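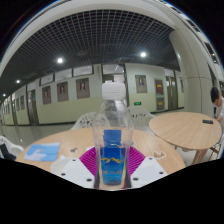 ## 4. What ends up on a shared table

I should say up front that I didn't plan to write a section on tables. The study was supposed to be about corridors, and how people in the Lalby building use the wide one on the ground floor between classes and meetings. But the longer I sat there with my notebook, the more I found myself writing down what people put on the round tables, so Verena Lüthi and I gave in and made it a proper part of the work (she had been telling me to do this for weeks).

We logged 2,887 items over the whole period, at 37 tables. By "item" I mean anything a person set down and let go of, even for a moment. Phones that never left a hand don't count, and neither do elbows, although I did get asked!

Drinks were the big group, which won't surprise anyone who has ever worked near a corridor. Water bottles in particular have a way of taking the middle of the table. A typical case is shown in Figure 4: a clear bottle with a white cap and a bright blue label, standing on a light-wood table with white lattice-backed chairs behind it. Look at what shares the surface with it, too. There's a pleated magenta fan shape right behind the bottle, a light blue card or napkin with a white bird-like figure on it, and a bit of something white and crumpled over to the right. I love this kind of table. It's a jumble, and it was exactly the kind of jumble our first coding sheet couldn't handle.

**Figure 4.** Water bottle and small items on a round corridor table.

The first sheet had 2 columns, "food and drink" and "work things," and I still wince when I look at it. Where does a fan-shaped thing go? Or a napkin with a picture on it, which might be trash to one person and a keepsake to the next? Stellan Rustad, who coded the Bragança tables separately, had started a third column he called "bits," and by the time we compared sheets his bits were longer than everything else put together. So we threw out the old scheme and went with 5 groups: drinks, food, paper, personal things, and small loose items. It's a plain list, but the two of us agreed far more often once we were using it.

One thing I'd do differently is the matter of table shape. All the tables at Lalby that we logged were round, and the ones at Bragança were mostly square, so when we say that people there lined their things up along an edge, I can't tell you how much of that is the people and how much is the corner. Verena thinks it's nearly all corner. I'm less sure, and we go back and forth on it in Section 6.

We also didn't ask anyone why they put a thing where they put it. We talked about doing short interviews in December, but the building was half empty by then and the few people still around wanted to get home. What we have is placement only, and I'd ask readers to keep that in mind with the tables of counts that follow.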